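Einführung von Handgreifern am Packplatz – Mitbestimmung und Eingruppierung der Beschäftigten

Forum Arbeitswelt und Technik › Betriebliche Praxis

Indrek Žukauskas
Sehr geehrte Damen und Herren,
in unserem Betrieb (Konfektionierung von Haushaltswaren, 385 Beschäftigte) soll ab Februar ein Teil der Packarbeit automatisiert werden. Zur Vorbereitung führen Beschäftigte die Handgriffe an einem gesonderten Tisch mit zwei Handgreifern aus. Die Bewegungen werden aufgezeichnet und dienen dem Anlernen der späteren Anlage, die von der Firma Prurner geliefert wird. Eingesetzt sind derzeit 6 Kolleginnen und Kollegen aus der Packerei, jeweils für eine halbe Schicht.

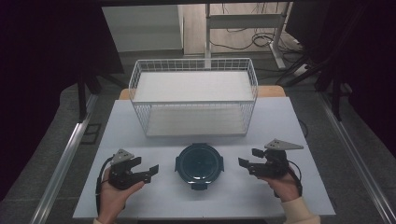

Die Geschäftsleitung vertritt die Auffassung, es handele sich um gewöhnliche Packarbeit an einem anderen Platz. Die Betroffenen sehen dies anders: Das Greifen mit den Geräten erfordert eine ruhige Hand, beansprucht die Handgelenke stärker und verlangt Einarbeitung. Zudem ist ungeklärt, ob aus den Aufzeichnungen Rückschlüsse auf die Leistung Einzelner gezogen werden dürfen. Ich bitte um Auskunft, welche Punkte vor der Ausweitung schriftlich geregelt werden sollten.

Wodis
Sehr geehrter Herr Žukauskas,
technische Einrichtungen, die zur Überwachung von Verhalten oder Leistung geeignet sind, unterliegen der Mitbestimmung nach § 87 Abs. 1 Nr. 6 BetrVG. Auf eine entsprechende Absicht des Arbeitgebers kommt es nach der Rechtsprechung nicht an. Es empfiehlt sich daher eine Betriebsvereinbarung, in der Zweck, Speicherdauer und Zugriffsrechte festgelegt werden – einschließlich der Frage, ob der Hersteller Daten erhält. Eine Auswertung nach Personen sollte ausdrücklich ausgeschlossen sein.
Hinsichtlich der Belastung der Handgelenke ist die Gefährdungsbeurteilung für diesen Arbeitsplatz zu ergänzen. Ob eine höhere Eingruppierung in Betracht kommt, richtet sich nach dem anwendbaren Tarifvertrag und kann von hier aus nicht beurteilt werden.

Kilard
Bei uns hieß es auch, das sei normale Packarbeit. Nach 8 Wochen gab es dann eine Zulage. Einfach hartnäckig bleiben.

Cù
Ergänzend zum Beitrag von Wodis: Bitte lassen Sie auch regeln, wo die Betroffenen nach Inbetriebnahme der Anlage eingesetzt werden. In unserem Werk wurde dieser Punkt erst spät verhandelt, was zu erheblicher Unruhe in der Belegschaft führte. Vereinbart wurden schließlich eine Qualifizierung für die Anlagenbetreuung und feste Pausen während der Aufzeichnungsschichten.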